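Stage Labels from a Fixed Camera: Final Report for the Peva Project
Robotics Project Course, Pimentel Hall
February 13, 2023

Summary

Peva is a small program that looks at a single camera image of a robot making coffee and says which stage of the task the robot is in. We trained it on images from teleoperated episodes and tested it on episodes it had not seen. It gave the right stage on 69 percent of the test images. Most of the errors were between neighboring stages, and many of them involved the glass.

Background

When a person teleoperates a robot through a long task, the recording is one continuous piece. For training it helps to know where one part of the task stops and the next one starts. Normally somebody watches the recording and marks these points by hand. This is slow, and in our first attempt at it the group members did not agree on where the points should go.

The joint readings help with some of the stages. A gripper that closes and then moves up is easy to find in the data. They help less with the question of what state the objects are in. If the glass has fallen over, the joints don't tell you that, but a camera above the table might. We wanted to find out how far one ordinary image would get us, with no history and no joint readings.

Setup

We used the two-arm station on the ground floor of Pimentel Hall. The operator controls both arms, and the objects are a capsule coffee machine, a stand with colored capsules, a drinking glass and a tray. The glass and the tray are on the left side and the capsules are on the right, so the left arm does most of the work with the glass and the right arm does most of the work with the capsules and the lever. The arms can get in each other's way close to the machine, and the operator usually parks one while moving the other.

The task was always the same. The right arm takes a capsule from the stand and puts it in the machine, then closes the lever. The left arm picks up the glass and places it on the drip grate. At the end the glass is put on the tray. The operator was allowed to do the glass part before the capsule part. We decided on this early because we did not want the program to learn a fixed order.

We recorded 122 episodes. Failed episodes were kept if the operator recovered and finished the task. They were dropped if somebody had to reach in by hand.

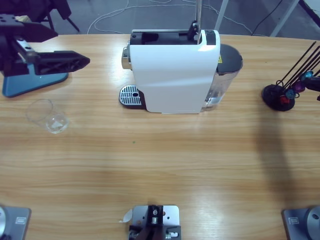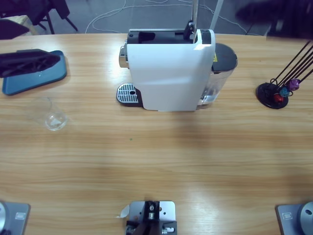
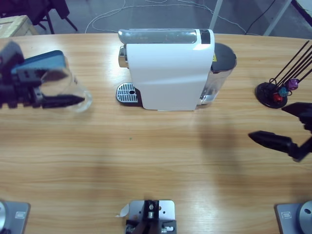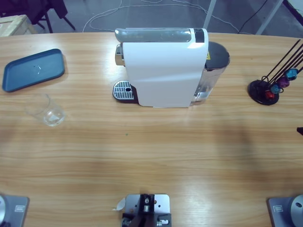
Camera images from the coffee station, with the capsule stand on the right side of the table.

Labeling

From the episodes we pulled 2031 images and labeled them in Fornirau, which is the labeling tool the course provides. Images were picked at random times instead of at even steps. With even steps the long stages took over the set, and there was almost nothing from the short ones such as closing the lever.

Each image got one stage label. The stages were: idle, reaching for capsule, capsule in gripper, loading, closing the lever, reaching for glass, glass in gripper, glass on grate, and returning the glass. There was also a second label for the glass, which could be upright, lying down, held, or hidden.

We wrote down a rule for every stage before starting. The rule for "reaching" caused the most trouble. In a still image, an arm that is moving toward the glass looks the same as an arm that is moving away from it. In the end we let the person labeling look at the recording on both sides of the image. This means the labels contain information that the program never gets, and it puts a limit on how good the result can be. We should have thought about this sooner.

Training

The network is a small pretrained image model with the last layer replaced by 2 heads, one for the stage and one for the state of the glass. Images were scaled down and the color was varied slightly. We did not flip images left to right. One group member tried it and the results got worse, which makes sense because the side an arm is on says a lot about the stage.

The split was made by episode. An earlier version split by image, and the accuracy looked much better than it should have, as images from the same episode ended up in both training and test. All results in this report come from the split by episode. Training ran on the shared Sarkden machine, and one run finished overnight.

Results

The stage head was right on 69 percent of the test images. It was strongest on "glass in gripper" and "idle." It was weakest on the two reaching stages, which it often mixed up with idle when the arm had only just come into view.

The glass head was good at telling held from not held. It was worse at telling upright from lying down. The glass is clear and the wood grain shows through it, so at the reduced image size there is not much left except the rim and a few highlights from the lamps. When we ran the same network on a larger crop of the left side of the table, the mistakes between upright and lying down dropped clearly. We only had time for one run of this, so we don't want to put a number on it.

We also checked whether the program was using things it should not use. We covered parts of the image with gray patches and looked at how the output changed. Covering the floor behind the table made almost no difference. Covering the capsule stand hurt the loading stage, even though the stand has little to do with loading once the capsule has been taken. Our guess is that the program uses the stand to tell whether a capsule is missing. That would work for us but not for anyone who starts with a different number of capsules on it.

Open points

The next step would be to give the network a few earlier images together with the current one, which should settle most of the reaching errors. The code for loading the images in order is already in the project folder but has not been tested. New episodes should also vary the position of the machine, as ours kept it close to the far side of the table. The labels and the written stage rules are stored with the code, and the folder stays available to the course until September.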